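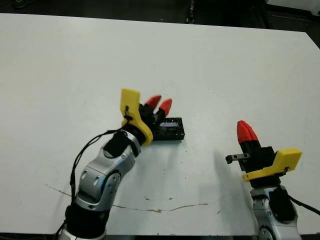 Two robot arms at a white table, with a small black object lying between them.

Altier library to stay open later from next month

28/05/2024

Altier library will open until eight in the evening on two nights a week from next month, after residents asked for more time to use the building after work.

The longer hours were agreed by the town council last night. They will run for 18 weeks, after which councillors will look at visitor numbers and decide whether to carry on.

The library now closes at half past five on every day it is open. A survey held in February drew 605 replies, and about 80 per cent of those who answered said they would come more often if they could visit in the evening. Many said they worked in Putia and did not get home in time.

Colleen MacPherson, the head librarian, said the survey had also shown a need for quiet places to study.

"We have students who come in at four and have to pack up just as they get going," she said. "Parents tell us the same about story books. They want to choose them with their children and there's never time on a school day."

The children's section, the study room and the computers will all be open on the late nights. The local history room will keep its present hours. Books ordered from other branches can be picked up from the front desk until a quarter to eight.

Siriporn Sriwong, who represents the east of the town on the council, voted for the plan but asked for the bus times to be looked at. The last bus from the library to the Putia road leaves at ten past seven, and she said older readers would have to leave early or find a lift.

The council said it would raise the matter with the bus company before the new hours begin.

Two part-time members of staff will be taken on to cover the extra shifts. Applications close on the 20th of next month and forms are available at the front desk.

The car park behind the library will be free after six on late nights. The side gate on Mill Lane will still be locked at the usual time, so visitors should use the main entrance.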